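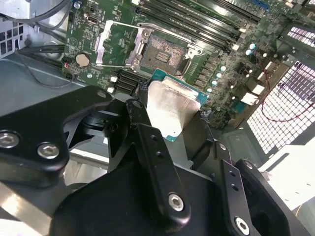
Bench Technician, Desktop Repair and Rebuild (part time, with room to grow)

Westov Computer Repair, Kollard Street shop

Hello, and thank you for stopping to read this. We are looking for a patient, steady person to join us at the bench, where we put desktop computers back together for schools, small offices and a good many neighbors who would like to get a few more years out of the machine they already own.

If you have ever lowered a processor toward an open socket and noticed you were holding your breath, you already know a fair amount about this job. All those tiny pins catch the light in pink and gold and look very pretty, and they bend if you so much as brush them with a sleeve. We do a lot of that kind of work. Boards come in, processors come out, old paste gets cleaned off the metal lids, and everything goes back into the case in the right order with the right screws. Last year 1,224 desktops crossed our counter, and we would like the next batch to get the same care without the rest of us staying past supper.

What your days would look like

Most mornings start at 9:30 with a look at the intake shelf. You pick up a machine, read the customer's note (some of them are wonderful, and some just say "broken"), and open it up. After that it depends on what you find. You might be:

Swapping a processor or a whole motherboard, and checking the socket under the magnifier before anything goes near it
Cleaning off old thermal paste and putting on fresh
Reseating memory, replacing fans and power supplies, and tidying cables so the next person can see what is what
Running a burn-in test overnight and reading the results in the morning
Writing up what you did in plain words a customer can follow

We also have a standing order from the Udell school district, 246 desktops that need new boards over the coming months. It is repetitive work, I won't pretend otherwise, but there is a nice rhythm to it once you have your tools laid out the way you like them, and the radio is up for a vote every Monday.

Who we hope will write to us

You don't need a degree, and you don't need to have worked in a shop before. We would like you to have built or rebuilt at least 2 computers from parts, whether for pay, for family or just for the fun of it. You should be comfortable with small screws and good light, able to sit or stand at a bench for a few hours at a stretch, and willing to say "I'm not sure" before pressing down on a lever that doesn't want to go. We mean that last part very kindly. Every one of us has bent a pin, and the people who ask for a second pair of eyes bend far fewer of them.

If you can solder, lovely, please mention it. If you can't and would like to learn, Zlata Kovalchuk runs our board repair corner and is a generous teacher — she'll start you on scrap boards and let you take your time.

Hours, pay and the practical bits

The position is 15 hours a week to begin with, spread over three or four days, and we can usually work around classes or school pickup. Pay is hourly and depends on experience, and we'll tell you the number on our very first phone call so that you aren't left guessing. You get a wrist strap, a full driver set, your own bench lamp and a drawer that locks. There is paid training for the first month. Parking is free behind the building, and the number 2 bus stops across the street.

How to apply

Please send a short note to Ye-rin Lim, our shop manager, by the end of December. A résumé is welcome but a few honest paragraphs will do just as well. Tell us about a machine you fixed, or one you couldn't, and what you tried along the way. You can also drop your note off at the front counter any time we're open.

We'll invite people in for an hour at the bench. You'll take a practice computer apart and put it together again with one of us beside you, and there will be coffee. Nothing is timed, and you are welcome to bring your own favorite screwdriver if you have one.

We read every note and we answer every one, although it can take us a week or so when the intake shelf is full.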